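Lista de verificação de segurança e conservação: caixas de arrumação e triagem
Centro Infantil Zemano, sala de atividades e arrecadação contígua
Data da inspeção: 25 de março de 2023
Inspeção realizada por: Abhishek Shakya
Verificação e arquivo: Ha-rang Hwang
Classificação: C (conforme), NC (não conforme), O (observação sem prazo)

Âmbito
A presente lista aplica-se às caixas abertas de plástico utilizadas na recolha e triagem de pequenos objetos, brinquedos e bolsas, bem como às prateleiras onde são guardadas. Não abrange o mobiliário fixo nem os armários de produtos de limpeza, que dispõem de ficha própria. Os pontos assinalados como NC na inspeção anterior, de julho, foram novamente verificados e constam da secção 4.

1. Estado estrutural das caixas

1.1 Paredes e cantos sem fissuras: C
Comentário: riscos superficiais em várias unidades. Nenhum apresenta profundidade perceptível ao tacto.

1.2 Rebordo superior íntegro, sem arestas cortantes: O
Comentário: duas caixas do fornecedor Povard têm rebarbas na zona da pega. Foram lixadas no local e devem ser revistas na próxima visita.

1.3 Fundo plano e estável quando assente: C

1.4 Orifícios de escoamento desobstruídos: C
Comentário: nos modelos com orifícios no fundo, retirar fiapos e restos de papel antes de repor o conteúdo.

1.5 Revestimentos, faixas e resíduos de cola: NC
Comentário: revestimento a soltar-se em duas caixas da prateleira inferior. Remover por completo o material solto. Não é permitida a aplicação de fita adesiva por cima.

2. Conteúdo

2.1 Objetos separados por categoria no final da triagem: O
Comentário: durante a triagem admite-se a mistura de artigos de tecido, blocos e bolsas na mesma caixa. A mistura não pode manter-se após o encerramento da sala.

2.2 Figuras de peluche ou malha com costuras fechadas: C
Comentário: verificar olhos, botões e aplicações com tração manual ligeira. Qualquer peça que ceda é retirada de imediato.

2.3 Blocos sem lascas nem tinta a destacar-se: C

2.4 Bolsas e estojos esvaziados antes da arrumação: NC
Comentário: foram encontrados clipes metálicos e uma pilha num estojo da marca Skinwood. A pilha seguiu para o recipiente de recolha. O pessoal da sala foi informado por escrito.

2.5 Peso por caixa dentro do limite interno de 3 kg: C

3. Higiene e circulação

3.1 Limpeza do interior registada na folha mensal: C
Comentário: pano húmido e detergente neutro. As marcas esbranquiçadas que persistam após a limpeza são anotadas como desgaste e não determinam, por si só, a substituição.

3.2 Secagem completa antes da reposição do conteúdo: C
Comentário: período mínimo de 30 minutos, com a caixa voltada para baixo.

3.3 Caixas encostadas entre si sem sobreposição de rebordos: C

3.4 Passagem livre em frente das prateleiras: NC
Comentário: um carrinho de transporte ocupava parte da passagem. Foi deslocado na presença do inspetor. Solicita-se a marcação do lugar no pavimento. 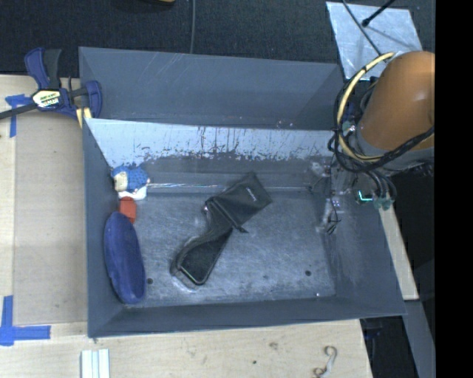 Uma caixa com riscos no fundo pode continuar em uso?
Pode, desde que os riscos sejam superficiais, não retenham sujidade depois da limpeza e não existam fissuras nem arestas vivas. Em caso de dúvida, a caixa é posta de parte até decisão do responsável pela verificação.

4. Seguimento da inspeção anterior

4.1 Substituição das etiquetas ilegíveis: concluída
4.2 Fixação da prateleira superior à parede: concluída pela empresa Stanciu
Comentário: a carga máxima inscrita na prateleira, 300 N, está visível e corresponde à ficha técnica entregue.
4.3 Retirada das caixas sem identificação de origem: parcialmente concluída
Comentário: resta uma unidade, guardada na arrecadação e vazia.

5. Medidas a adotar

Ponto 1.5: remoção do revestimento solto e nova limpeza. Responsável: equipa de manutenção.
Ponto 2.4: verificação do interior de todas as bolsas e estojos antes do encerramento. Responsável: pessoal da sala.
Ponto 3.4: marcação do lugar do carrinho. Responsável: direção.

As medidas relativas aos pontos 1.5 e 2.4 devem estar executadas antes da reabertura da arrecadação. A conclusão é comunicada a Ha-rang Hwang, com indicação do número do ponto e rubrica de quem executou. O original desta lista fica no arquivo do centro e a cópia é afixada no interior da porta da arrecadação.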